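Tuesday, Skovanum bench

Spent the morning going back over the cell rules with the Clukum people on the phone. Most of what we wrote in September still holds, but the section on soft goods was thin and everybody had been filling the gaps their own way. New wording below, to be used from now on until someone objects in writing.

Cloth first. Fabric counts as an obstacle even when it is the thing being handled. The planner treats it as a flat patch and it never is one. Keep 60 mm between the wrist and the highest fold on any approach, and measure from the fold, not from the table.
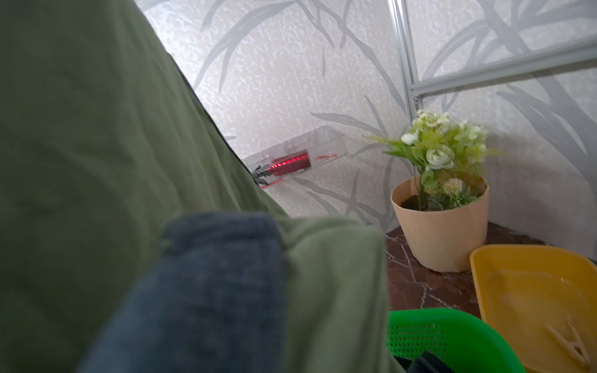

*Notes: Idun Lindqvist. Read through by Maj-Britt Eide.*

With green cloth on one side and a pot of artificial flowers on the other, the way between them needs its own check. Fronds and leaves stick out past the pot, so the keep-out zone goes round the foliage. Maj-Britt wants the zone redrawn whenever a pot is moved, even slightly. Agreed.

Clear plastic: the depth reading on transparent boxes is not to be trusted. Enter them by hand from the measured size. Same for anything shiny lying inside one. If the box hasn't been entered, the run doesn't start.

Trays and baskets. Come in from above, clear the rim, then go down. No sideways entry over a rim, including the shallow yellow tray, which people keep treating as flat. Small things such as the clothespin get the slow setting for the last 9 cm.

Stops: 3 in one session and you call it off and write up why. Don't just reset and carry on. Run 699 had no note at all and we can't use it.

Still open:

- Does the fold rule apply when the wrist view is mostly cloth? I say stop and back off. Amundsen does it differently.
- Drornmont sheet still has the old clearance on page one. Needs replacing.
- Ask Clukum for their wording on dark cloth close to the lens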